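Why Does Wool Keep You Warm?

Posted 31 October 2022

Put your hand up if you've ever been told to "go and put a jumper on" when you said you were cold. Me too, about a million times! I used to think the jumper was making heat, like a tiny heater you could wear. I even left a thermometer inside one overnight when I was in Year 3 to catch it in the act. In the morning it said exactly the same as the thermometer on the kitchen wall. I was pretty cross.

So where does the warm feeling come from? You! Your body is busy making heat all day long, out of your breakfast and your lunch and that biscuit you weren't meant to have. The trouble is that heat likes to wander off. It moves from warm things to cooler things, so on a chilly day it leaks out of your skin and into the air.

Now for the sneaky bit. Air is really bad at passing heat along, as long as it stays still. If you can trap a layer of air next to your body, the heat has a hard time getting through it. Wool is brilliant at trapping air. Each strand has a natural wiggle in it called crimp (a bit like a crinkle-cut chip), and all those wiggles stop the strands from lying flat against each other. In between are lots and lots of little pockets, and every one of them is full of air.

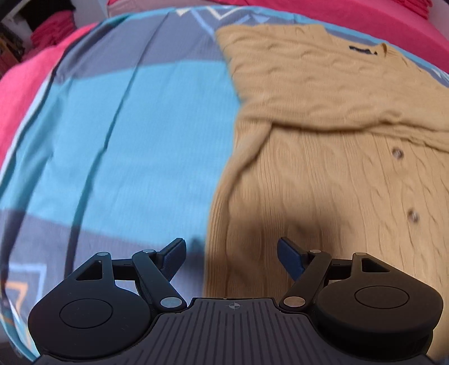 The same trick works for birds. Have you seen a magpie on a cold morning, all puffed up like a tennis ball? It's fluffing its feathers to hold more air. Possums do it with fur, and a doona does it with whatever it's stuffed with. When you shake your doona out and it goes big and puffy again, you're letting the air back in.

How wool gets from a sheep to you

I grew up near a little place called Nostton, where there were far more sheep than kids. Shearing feels a lot like a haircut. The whole coat comes off in one big piece called a fleece, and it's surprisingly greasy! The grease is called lanolin, and it helps rain run off the sheep. People clean it up and put it in hand cream.

After that the fleece gets washed, and then it's combed so the fibres are untangled. That part is called carding. Next comes spinning, where the fibres are twisted together into yarn. Try it with a bit of cotton ball: pull it gently and it falls apart, but twist it while you pull and it turns into a thread you can tug on. I still think that's magic.

Last of all, somebody (or a big noisy machine) knits the yarn into loops. Those bumpy ropes you see on some jumpers are called cables. To make one, a knitter swaps the order of a few stitches so they cross over each other.

Try it yourself

You'll need two jars with lids, a woolly sock, some warm water from the tap and a thermometer. Ask a grown-up to help with the water.

Fill both jars to the same height and put the lids on. Pull the sock over one of them and leave the other one bare. Wait half an hour, then check the temperature of each. Which one has cooled down more?

If you've got time, do it again with ice cubes in the jars. Have a guess first! Lots of kids think the sock will melt the ice faster, but the air in the wool slows heat down whichever way it's going.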